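Home Talks Notes Archive Contact
2 min read

Refill or replace: what we learned from a year of sunscreen
Speaker notes, afternoon session

Start with the shelf. Lovaro sold 2 sunscreens when I joined, a face cream and a body lotion. Both came in tubes, and most of the questions we got by email were about the tubes.

Say what Fernusport is before using the name. It's the sport stick, SPF 50, made for runners and swimmers. We launched it in August, which was late for the season. The first run was 2,000 sticks.

We asked buyers to fill in a short form after a month of use. 317 did. The main complaint was white cast on darker skin. The second was scent. Price came well after both.

Pause for hands: who has stopped using a sunscreen over how it looked?
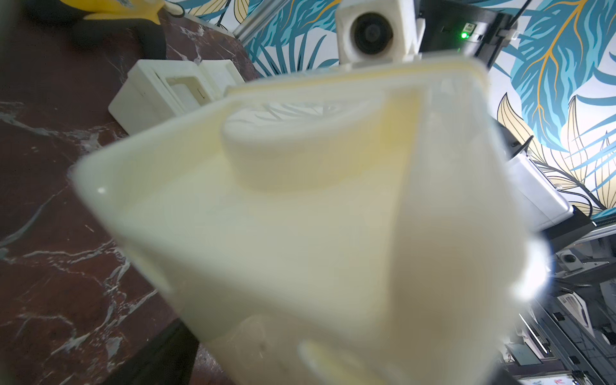
Cream-colored printed part, close up.

Next, the formula change. We cut the zinc and added a tint in two shades. The tint rubbed off on collars, so we went back and used less of it. Enero is the version that came out of that — same stick, softer wax, no scent.

Cost slide. Keep this short. The new wax costs more and we raised the price once. Some 300 subscribers left that month. Don't skip this number, people always ask.

Refills. Customers said they wanted them, then mostly bought the full stick again. We still sell both. If someone asks about shipping in hot weather, the refills are the ones that soften first.

Last slide is the shade chart. Leave it up during questions. Testers are on the side table — wipes are next to them.

Notes by Þórarinsdóttir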